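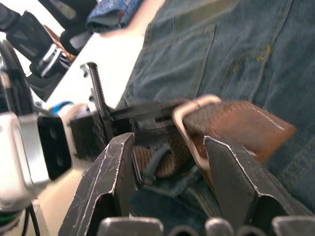 A brown leather belt with a woven section, on a pair of faded jeans.

Buy one belt and keep it

I own two belts, and one of them I never wear. The other is brown and cost me 70 pounds in a shop called Nusia, which seemed a silly amount at the time. I have worn it most days for seven years.

Before that I bought cheap ones. They looked fine on the hanger. After a winter the surface cracked at the hole I used most, and the layer underneath was something like cardboard. I must have gone through one a year, and I never once thought of it as spending money on belts.

People will tell you to look at the leather first. I would look at the buckle end. Most belts I have thrown out failed where the strap folds round the bar, and a row of stitching there is worth more than a name stamped on the back. Bend the strap hard in the shop. If pale lines stay behind when you let go, put it back.

Woven belts get a bad press as something for golf clubs and uncles. I think that is unfair. A full braid lets you put the pin wherever you like, so there is no favourite hole to stretch into an oval, and it gives a little when you sit down. The drawback is dust, which gets into the weave and needs a stiff brush.

Jeans are the real test. Denim is heavy and the loops are thick, and a thin dress belt twists in them by lunchtime. Take the belt out before the jeans go in the wash - I have forgotten, and leather does not enjoy forty degrees. I also take mine out at night and hang it by the buckle. Left in the loops on a chair, it sets in a curve.

A repair is cheap as well. The cobbler on Clasard Street moved my buckle along by an inch while I waited, and he had a drawer full of spare ones.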